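The arms have been bolted down for a while now, which my wife refers to as "the day we lost the table." Fair enough. It was a good table. It came from her aunt and seats six, or did.

I bought the servos from Drokar because they were cheaper than the Prandov ones, and then spent the difference on screws, longer screws, and a second kit of the first screws. The base is black aluminum extrusion, which I cut in the garage with a saw meant for tree branches. It's square if you don't put a square on it.

What I want the thing to do is tidy cables. I own a drawer of them, and so do you. My first plan was to have it coil a cable from scratch, and I gave that up after a week of evenings. The plan for November is humbler: pick up a cable that somebody has already coiled, move it a foot to one side, and put it down again without turning it into soup.
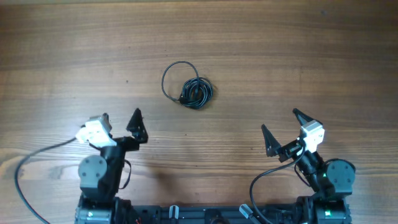 Ville Kauppinen thinks I have the whole thing backwards and should start with wooden blocks, like everybody else, and only move on to anything floppy once the arms can stack three without a fight. He wrote me a long message to that effect at 11 at night, with a parts list. I read all of it and ordered one item.

He may be right. A block stays the shape it was when you looked at it. A cable has opinions, and loops that look like one loop until you lift them. My log says 38 tries on the left arm so far, and I stopped writing down the results after the first page because it was getting repetitive.

The right arm has its own trouble. There's a little slop in the shoulder, so it gets where it's going and then nods, like an uncle after dinner. I've tightened everything that can be tightened - twice - and next I'll swap the bracket for one a bit thicker. Pirjo Partanen has a printer that doesn't warp things, and she owes me for the gutter.

Until then we're eating in the kitchen, standing up.

Recent posts
Longer screws
Why I own more than 30 power bricks
The Zirnska power supply, a warning
Sawing extrusion the wrong way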